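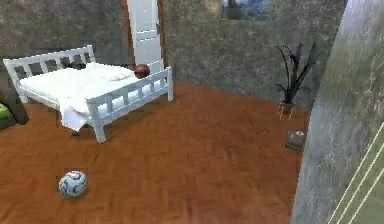
Computer rendering of a bedroom with a white wooden bed.

Filed under: Civic Affairs / Public Participation

The Emutmont Citizens' Assembly has adopted a revised procedure for recall petitions, giving residents a clearer path to challenge elected officials before the end of a term. The measure passed by 29 votes to nine at the June session and will be sent to the town council for formal entry into the local code.

Under the existing rules, a recall petition may be filed at any point in a term, but the rules do not say who must check the signatures or how long that check may take. A petition submitted in the Resetti district last year remained with the clerk's office for several months without a ruling and lapsed when the official concerned left the post. The assembly's review of that case found that no provision had been broken, and recommended that the gaps be closed.

The revised procedure sets a period of 20 working days for the verification of signatures. The clerk must publish the result in writing, together with the number of signatures rejected and the grounds for each category of rejection. Petitioners may correct errors in address or spelling during that period. Signatures that are struck out as duplicates cannot be replaced once the petition has been filed.

An official who is the subject of a petition will have the right to submit a statement, to be printed on the ballot notice beside the statement of the petitioners. Both are subject to the same word limit. Neither may be edited by the clerk except to remove material that a court has ordered withheld.

Michalis Manolakis, presiding member of the assembly, told the session that the purpose of the change was to make the process predictable for everyone who takes part in it.

"A right that depends on how busy an office happens to be is a weak right," Manolakis said. "Residents should know on the day they file when they will have an answer. Officials are entitled to know the same thing."

Members who voted against the measure raised concerns about cost and about the possible use of petitions to reopen policy disputes already settled by a vote of the council. An amendment from the Zarero delegation would have required petitioners to state a specific breach of duty. It was debated at length and did not pass – several members argued that voters, and no administrative body, should judge whether the stated reasons are sufficient. The delegation has asked that its position be recorded in full in the minutes.

The assembly did accept a separate amendment on timing. No recall petition may be filed during the first 4 months of a term or while a general local election is under way. A second petition against the same official may be filed only if the first was rejected on technical grounds.

The procedure does not apply to appointed staff or to members of advisory boards. Complaints about those positions will continue to be handled through the existing grievance process.

The council is expected to consider the text at its next regular meeting. If it is entered into the code without changes, the new rules will cover petitions filed after that date. Petitions already submitted will be decided under the earlier rules.

The full text, the record of the vote and the written submissions are available for inspection at the Chatzigeorgiou Building during office hours. Written comments from residents may be left at the front desk or mailed to the assembly secretariat at the same location.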